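Teaching a Simulated Arm to Pick Things Up: What I Did All Semester

Project report, robot learning lab course

So my project was supposed to be about training a policy, and I figured I'd spend maybe a week collecting examples and then get to the fun part. That is not how it went! Collecting the examples became the project, and this report is mostly about that.

The goal was simple on paper. I wanted a simulated arm with a two-finger gripper to learn to reach for an object and grab it, just from watching recordings of me doing it (this is called imitation learning, or behavior cloning if you're reading the papers). Each recording is one demonstration: the pictures from the gripper camera, the arm's joint positions, whether the fingers are open or closed, and whatever command I sent at each step. My target was 300 demonstrations, which I picked because it sounded like a lot and my laptop had room for it.

For the simulator I used Gimby, mainly because the lab computers already had it. Driving the arm was done through Harms, a little teleoperation program that turns a game controller into motion commands. I had never steered a robot arm before, and for the first evening I kept mixing up "forward for me" and "forward for the gripper." When the wrist is rotated those are really different directions. I threw out everything from that evening, and I don't miss it.

The next thing I ran into was that I was too consistent. Once I got good at it, I always came in from the same side, at the same height, with the same little pause before closing the fingers. The first policy I trained learned that beautifully and then fell apart the second the starting pose changed. It would drift a bit, see something it had never seen, and just keep drifting. Kind of sad to watch. 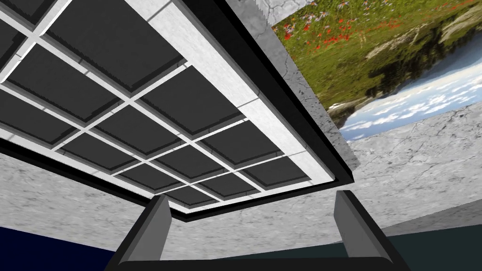 I went back and added variety on purpose. The script now starts every episode from one of 4 arm poses, some of them with the wrist tipped pretty far over, and it shuffles the wall and floor textures too. I got the textures from a free pack called Vallurard. I also started making small mistakes deliberately - going a little too far, stopping, and coming back - so the policy would have some idea of what recovering looks like. This felt silly to record, but it helped more than anything else I tried.

Labeling was the boring part. I went through the recordings in Dodico, which lets you scrub through an episode and tag it as good, bad, or "trim this." Trimming mattered a lot, because I tend to sit still for a few seconds at the start while I figure out where I am, and a policy that learns from that will also happily sit still. Mine did, for a whole Saturday, while I looked for a bug in the control code that wasn't there.

I ended up training 3 versions: one on the original too-tidy set, one with the varied starts, and one with the varied starts plus the recoveries and the trimming. The last one was clearly the best of them. It still has trouble when the object is close to the edge of the camera's view, and it sometimes opens the fingers again right after closing them. I think that second problem comes from my own button presses (I have a twitchy thumb), but I didn't get a chance to check.

If I kept going I'd do 2 things differently. I'd train something small after the first handful of demonstrations instead of waiting for the full set, so the bad habits show up early. And I'd get another person to drive for some of the episodes, since right now the policy has only ever learned from me. The recordings and the trimming script are in the course folder, and the readme lists which episodes go with which version.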